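Toom Home Textile Notes
Galleries > Laundry > Gallery 5: Shirts and Baskets at the Folding Table

Text and captions: Quang Hoàng
Posted 27 Apr 2019

Gallery 5 covers the stage between the dryer and the shelf: a shirt, a basket and a flat surface. Washing and drying are in the earlier galleries and are not repeated. Ironing is left out entirely. Notes on handling come before and after the picture, and terms are listed near the end of the page.

The notes apply to woven shirts with a collar and a button front, in cotton or a cotton blend. Knits behave differently on a table. They stretch when pulled by one edge and they hold a fold less well, and they will get a page of their own.

Starting state

A shirt that leaves a dryer or a full basket is almost never flat. The sleeves are usually inside the body or wrapped around it, one front panel is folded over the other, and the collar may be anywhere in the heap. For these notes that condition is called the bunched state. It is the normal starting point, and every method on this page assumes it.

Two outcomes are possible from the bunched state. The shirt can go into a basket as it is, to be dealt with later, or it can be opened and folded on the table first. Direct transfer is quick and needs no clear space beyond the footprint of the heap. Folding first needs a clear area at least as wide as the shirt body with the sleeves turned in, and preferably the full sleeve span.

Direct transfer is acceptable for shirts going to the wash, for work clothes and for anything that will be ironed anyway. Clean shirts that are worn without ironing should be opened the same day. Creases set by the weight of other laundry are harder to remove than creases left by the dryer alone.

Basket position

The basket can stand on the floor, on a chair or on the table. On the table it takes up working area, but the lift is short and the rim stays within reach. A basket on the floor frees the whole surface and adds a bend for each item. For one or two loads the table is the better place. For larger amounts, a stand at table height next to the work surface is better than either.

When the basket is on the table, its long side should run from front to back. Turned the other way, it takes a wide strip off the back or front of the surface and the sleeves end up against it. Leave a small margin between the basket and the table edge. A loaded basket placed flush with the edge is easily pushed over it when an item is dropped in from the opposite side.

Right-handed workers in the Zernham laundry course generally kept the basket on the left and drew the shirt across to it. The reverse arrangement worked equally well for the left-handed. What caused delays was a basket in the center with laundry on both sides, as items were carried over it in both directions. 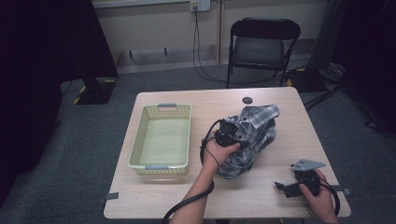 Checked shirt in gray, white and dark blue, in the bunched state. Empty basket on the left, set lengthwise from back to front.

Opening a bunched shirt

Find the collar first. It is the stiffest part of the garment and can be felt through a layer or two of fabric. If the collar is buried, look for any projecting corner and follow its edge. A corner will be a cuff, a collar point or the end of the front hem, and the seam leading away from it shows which.

With the collar located, hold it at both ends and lift until the body hangs clear of the table. One shake is normally enough to drop the sleeves. Lower the hem to the surface first and lay the rest down toward the body of the worker, so that the collar ends up nearest the front edge. Air trapped under the back panel is pushed out to the sides with a flat hand.

Shirts with heavy wrinkling should not be pulled straight by the hem. Pulling acts along the length only and leaves the cross creases in place. Smooth outward from the button line to the side seams, then downward. Pockets are smoothed last.

Checks and plaids have one practical advantage. The lines of the pattern follow the weave closely enough to serve as a guide, so a sleeve that is turned in at an angle is visible at once. On a solid color the side seam has to be used for the same purpose, and on dark fabric it can be difficult to see under weak light. The contrast between shirt and table matters as well. A dark garment on a pale surface has a clear outline, and a stray sleeve is noticed before the first fold is made.

Folding sequence

Fasten the top button and one in the middle. Lay the shirt face down. Turn in one side by a third of the width, including the sleeve, and fold the sleeve back down along the edge. Repeat on the other side. Bring the hem up to the middle of the back, then fold once more to just below the collar. Turn over.

For a narrow basket, the last fold is replaced by two smaller ones. The finished packet is thicker and shorter. This is also the form used for the 473 drawer insert from Pratusier, which has little depth from front to back.

Baskets: notes on construction

Perforated sides reduce weight and let air pass through. They are suited to dry laundry and to items waiting for the wash. They are less suited to pegs, socks with loose threads and anything with small hooks, which catch in the openings. A solid-sided basket avoids this and is easier to wipe out, but it should not be used to store damp items.

Rectangular baskets make better use of a table and of a shelf than round ones. Folded shirts also lie flat in them in one or two stacks. Round baskets are adequate for unfolded laundry only.

Handles at the short ends keep the long sides free, so items can be placed from the side without reaching over a handle. They do place the hands farther apart when carrying. With wide loads, or in a narrow hallway, handles on the long sides are easier.

Check the inner surface of any new plastic basket before use. Molding seams and burrs at the edges of the perforations can pull threads. A nylon stocking drawn over the inside by hand will find them. Burrs can be removed with a fine file.

Table surface

A smooth surface lets fabric slide, which helps when opening a shirt and hinders when making the last fold. Most people adapt to it within a few items. A felt or cotton cover stops the sliding, but collects lint and has to be washed itself. The Savby cover, tested in March, was satisfactory in both respects only after the corners had been tied down.

Wipe the surface before each session and let it dry. Check along the edges for splinters, raised screws and projecting fittings. Sleeves hang over the edge more often than the body does, and cuffs are the part most often damaged.

Cable openings in a desk or office table cause no trouble if the insert sits level with the top. If the insert stands proud, lay the shirt so that no button passes over it. Standing height is more comfortable than seated height for long sessions. For short ones, any ordinary table will serve.

Load size

The course log lists 1604 garments handled over the full term, and roughly 54 of them were set aside for repair at the table. Missing buttons were the most frequent fault, followed by open side seams. The table is a good place to catch both, as the shirt is spread out and lit evenly. Keep a second container for repairs. Shirts returned to the main basket with the intention of mending them later are usually found again at the next wash.

Terms used in this gallery

Bunched state: the garment lies in a heap with panels and sleeves overlapping at random.

Open state: the garment lies flat in a single orientation with both sleeves visible.

Packet: the finished folded form, collar on top.

Direct transfer: moving a garment from table to basket without opening it.

Margin: the clear strip between the basket and the table edge.

Related galleries

Gallery 3: Sorting by fiber and color
Gallery 4: Line drying and dryer settings
Gallery 6: Towels and flat items

Corrections to the terms or the folding sequence can be sent to Quang Hoàng through the Toom contact form. Please state the gallery number and the section heading.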